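Litulton face cream notes: README

Hello, and thanks for downloading this. It's my record of moisturisers and face serums tried by a small group of us between the autumn and now. I'm not a chemist or a skin doctor, I just like creams far too much and got fed up with losing my notes on the backs of envelopes. So it's all in one spreadsheet, with this page to help you find your way about.

Last updated January 6, 2019.

What you get

There are 130 entries in the main sheet, one line for each time a person finished a pot or gave up on it. Six of us took part, all with different skin (mine is dry on the cheeks and shiny everywhere else, lucky me!). Each line has the product type, how long it was used, morning or night, and a score for feel, smell and how the skin looked by the end.

The scores go from nought to four. I did try a bigger scale at first, but everyone just put the middle number, so I scrapped it and asked people to go back and do them again. Sorry again, Esko.

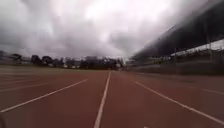 The "weather" column is a single word for what it was mostly like while the pot was in use — cold, mild, windy, that sort of thing. My own face behaves completely differently in a cold wind, and a cream I adored in September felt like nothing at all by December. If you're comparing two creams, please sort by that column first.

How it was collected

Everybody patch tested on the inner arm before putting anything on their face, and we kept to one new product at a time. Well, nearly always. Lines where somebody was using two new things together have a "y" under "mixed", and I'd leave those out if you're working out averages.

Esko Saarinen checked the spelling of the ingredients against the packets and tidied up the dates. Any mistakes left are mine.
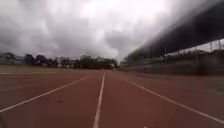

The running track under heavy cloud.

Things to watch out for

Nearly 60 of the lines are for plain moisturisers, so the serums look a bit thin by comparison and the eye creams are hardly there. Prices are what we paid, sale stickers and all. Nobody in the group has very oily skin or is under thirty, so don't read too much into it if that's you.

"Looked better" means the person looking in the mirror thought so. We didn't measure anything, and two of us are incurable optimists.

Files

The main sheet is called Zositz (it's my cat's name, I'd run out of ideas). Salminen is the ingredients list, and you can match the two up by the pot number. Stalildale is the old version with the bigger scale, kept only for the comments, some of which are very funny.

Using it

Help yourself for anything you like, a blog post or your own shopping. A mention would be lovely. I'm hoping to add hand creams in February, if I can get people to stop washing up without gloves on.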